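Notebook – floor cleanup task, Sunday, back bay

Started at the far end by the shelving, power on, both arms homed without complaint. The left wrist still has the slight buzz at the end of its travel. Logged it and moved on.

Goal for the day is the same as last time: decide whether we can tell Estlow that the two-arm unit is ready for end-of-shift cleanup, or whether we keep calling it a demo. They want an answer in September. Their list has sweeping, wiping benches, returning hand tools to the board, and picking up offcuts and bagging them. We agreed to try only the last one. Sweeping is solved well enough by a machine the size of a pizza box, and tool return depends on the board, which they keep rearranging.

Bagging sounds like one job. Written out as a sequence it is closer to five: get a bag, open it, keep it open, put things in it, close it and take it somewhere. We have been treating it as one line in the task sheet and that has made our notes hard to read. From now on I'd like each stage marked separately, so that a run that dies while opening the bag doesn't go in the same column as a run that drops one piece on the floor.

Budget for the session was 16 runs. Controller was the Phelan build with the Batomen grasp planner on top, default speeds. I left the force limits where they were on the wrists and lowered them at the fingers after the torn bag last week.

Notes by stage.

Getting a bag. Fine if the bag hangs somewhere fixed and the mouth faces out. Not fine from a stack. Two sheets of thin film cling together and the fingers take both or neither. I tried the old trick of rubbing the top one sideways, which I do with my thumb and don't think about, and the finger pads just skate. Softer pads would help. The Florier set is supposed to be tackier but we have only tried it on cardboard.

Opening. This is the weak stage and I expect it to stay that way for a while. A person feels for the edge, blows into it, or shakes it. The robot has to see the edge, and clear film under the ceiling lights gives the depth camera very little to work with. Color does better than depth. A band of blue tape or marker around the mouth gives the planner something to aim for. That's a cheap fix for us and an annoying one for a customer, who will not want to prepare bags for a machine that is meant to save them time.

Keeping it open. Needs one arm, which leaves one arm for everything else. A hoop stand would free the second arm. I've argued against the stand before on the grounds that it hides the problem. I'm less sure now. People use bins with liners in them for exactly this reason, and no one says the bin is cheating. Vote to build a stand and run both ways.

Picking up. Better than I had down. Small curved pieces on carpet are awkward because the fingers have to get under something, and carpet gives when you push on it. Approach from straight above with the fingers slightly open, press, close, lift. The press is what matters. Without it the fingers close over the top of the piece and come up with nothing, and the planner believes it has a grasp until the check at the end. Please leave the check on. It costs 2 seconds a pick and saves a lot of false entries.

Pieces that lie against each other are worth taking together if they come up together. The planner wants to separate them first, which is tidy and slow. I'd turn that off for scrap. Nothing is lost by picking up two at once when both are going in the trash.

Pieces close to the baseboard: the wrist housing wants to be where the wall is. It backs away, replans, and backs away again. A tilt allowance for the last few inches would fix most of this. I put it on the list for the planner and set it to medium priority, though anyone who has ever swept a shop knows that the wall is where everything ends up.

Holding the full bag. Two-arm hold is the steadiest thing we have. One gripper each side, squeeze in evenly, lift with both.
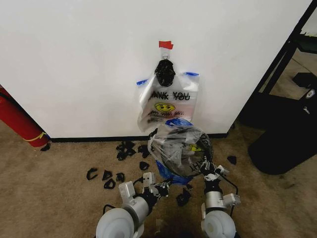
The trouble comes after, when one side has to let go so the other can carry or tie. The weight shifts inside the bag, the film slides in the fingers, and whatever the arm had measured about the load is out of date. Loose contents are worse than a solid item of the same weight. I'd like a slow handover, with the second hand under the bag before the first one opens. Current code does it in one quick step.

Tying. Not attempted. A knot in thin film is out of reach for these fingers, and I don't think we should spend the fall on it. A clip or a twist closure could be done with two hands if the clip sits in a holder. Ask Estlow whether they even close their scrap bags before they go out. If they don't, we can drop the stage.

Speed. A person does this job while talking to someone else. The unit takes its full attention and mine too, and I stood within reach of the stop button the whole time. For a night shift with nobody waiting, slow is acceptable. Needing me there is a bigger objection than the clock. Their sheet gives a target of 2,000 picks between interventions and we are nowhere close enough to argue over the number.

My answer for now, if anyone asks before the write-up: picking scrap off an open floor, yes, with supervision. Handling the bag from start to finish, no. The same goes for the household version people keep asking about. Film, cloth and anything else that changes shape when you touch it will hold us up long after the arms are good enough.

To do:
Separate columns for the bag stages in the run sheet.
Hoop stand, scrap aluminum is fine.
Try the Florier pads on film.
Slow handover, second hand underneath.
Tilt allowance near walls.
Look at the left wrist buzz before the next session. If it's the bearing, we need to order it now.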